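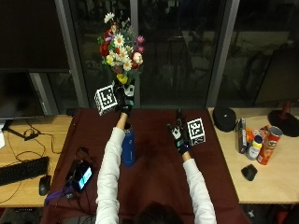 Re: [skolska-grippers] Gloves or hand-held tool for soft things?

Posted to skolska-grippers, Jul 24, 2022

> Has anyone on the list put the Gakmont gloves up against the
> Bedness hand-held gripper on anything softer than a block? We did
> all our June tests on boxes and bottles, and both came out fine,
> so I learnt very little. I'm mostly worried about the marker cubes
> going out of view, and about the fisheye on the Bedness, which
> looks far too wide to me for close work. Has the Sasaki mount
> helped anyone?

Yes, and I've had a lovely time with it! We've now got 223 takes in, a mix of both tools, nearly all with artificial flowers, plus a banana for a change of shape.

Gloves first. They're a joy to work in. You reach out, take the bouquet by its base and lift, and your fingers do what they'd do anyway (I kept forgetting I had them on). The cubes are better than I feared. The fixed camera loses one when you roll the wrist right over, but if you keep a face tilted towards the lens it comes back quickly. Of the takes I threw out, 22 were down to a hidden cube, and most of those were from my first go, before I'd moved the camera. Do check your cable runs before you start. Ours end up in a tangle whatever I do.

Now the Bedness. I was with you on the fisheye and I've changed my mind completely. Straight edges bend like mad towards the rim, yes, but you get the whole cloth and a good bit of the room in one view, and that seems to help a lot with working out where the tool is.
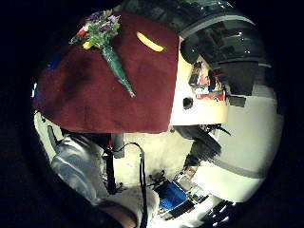
The price is that small things look very small until you're nearly on top of them, so I'd slow down for the last bit of the reach. I also had to turn the exposure down a step, as pale surfaces were washing out. On the Sasaki mount: it's stiffer than the one in the box and the screws don't creep, but it does let you fit the camera rotated, and I did. Everything comes out sideways. I fixed it in the reader with one line and left the mount alone, which may be lazy.

Leaves are the hard part for both. They fill the view, they shine, and a bud tucked in behind them is easy to miss. 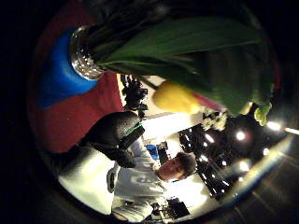
Leaves and tulip buds by the blue vase, from the hand-held gripper.

If I had to pick one for your sort of work I'd say gloves for anything two-handed, Bedness for pick and place, and try both before you spend money. I'm running at 200 Hz on the gloves with a 5 ms offset to the camera clock. If anyone has a better figure for that offset I'd love to see it, mine came from clapping at the lens.

Next up is folding cloth. I'll post the settings file to the Skolska folder once I've tidied the comments.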